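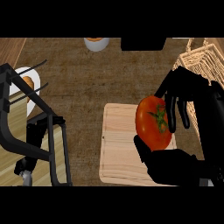
Zemell went out of the cup last night and I have been trying to work out why it bothers me less than it should. We lost on penalties, away, after almost 70 minutes with ten men. I got home well after midnight and wrote most of this at the kitchen table.

The attendance was given as 553. I can believe it. Flumesura is a small ground with one covered stand, and the away end is a strip of concrete behind the goal with a rail to lean on. We brought a decent group and made a fair amount of noise until the red card.

I thought the red was harsh. Our center back was late, but he was near the touchline and there was cover behind him. A yellow and a free kick would have been enough. After that we dropped into two lines of four with one man up top, and for the rest of the half we hardly crossed midfield. They had one good chance from a corner and put it over.

The second half was better. Moving the left winger inside gave us somebody to pass to, and we scored from a long throw that three of their defenders left to each other. I had my hands in my pockets and nearly missed it. They tied it with 6 minutes left, a low shot through a crowd that our keeper can't have seen until very late. There is no extra time in this round, so it went straight to penalties.

We missed two. I don't have much to say about that. Both were hit hard and at a good height for the keeper.

What I keep thinking about is the midfield. In December we were giving the ball away in our own half every couple of minutes, and the coach was still picking the same pair every week. Since the change, we look calmer. The new signing from Pusuner played the whole game in the middle and I can't remember him losing it once in a bad spot. He isn't quick, and he fouls too much, but he stands in the right places. If he stays fit I think we finish in the top 4.

The bench is the problem. We used two substitutes last night and neither was a forward, because we didn't have one to bring on. The club says the budget is spent. Fine, but there are at least two kids in the reserves who could be given 20 minutes when the man in front of them is walking.

The drive home was 247 miles and I did it with one stop for gas and a bad coffee. Song are next, at home, and they haven't won on our field in years. I'd start the same eleven apart from the suspension, and I'd put the captain at center back instead of moving the right back over again.

Kickoff is at 3 p.m. and the north gate is still closed, so use the one by the parking lot.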